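June, bench notes, worktop sealant trial

Thanakorn came back from the Brusstead visit convinced that the Allent sealer is worth the extra money. I am not there yet. Their leaflet says marble treated with it will shrug off lemon juice and vinegar. Sealers slow down oil and wine getting in, fine, but etching is acid eating the stone, and I don't see what a coating that thin is supposed to do for it.

Offcuts polished to 800 grit, two coats each, left overnight. Vinegar drops under a watch glass for 3 hours. Gloss on the bare piece fell from 83 to 68. The Allent piece looked dull to me under the lamp as well, but I want the meter on it before I say so in front of Thanakorn.
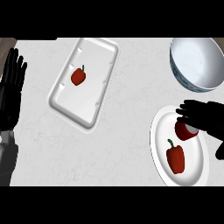 Agnes Wikström thinks the leaflet figures were taken on a much denser stone. Could be. Cloltell sent the same sort of claims last year with no mention of what they tested on, and we wasted a whole box of offcuts finding out.

To do: repeat with lemon, and wipe one piece straight away -- who leaves a spill for 3 hours? Ask Shi for a plain unbranded sealer to run next to it. Gloss meter needs its calibration tile cleaned, the last zero drifted.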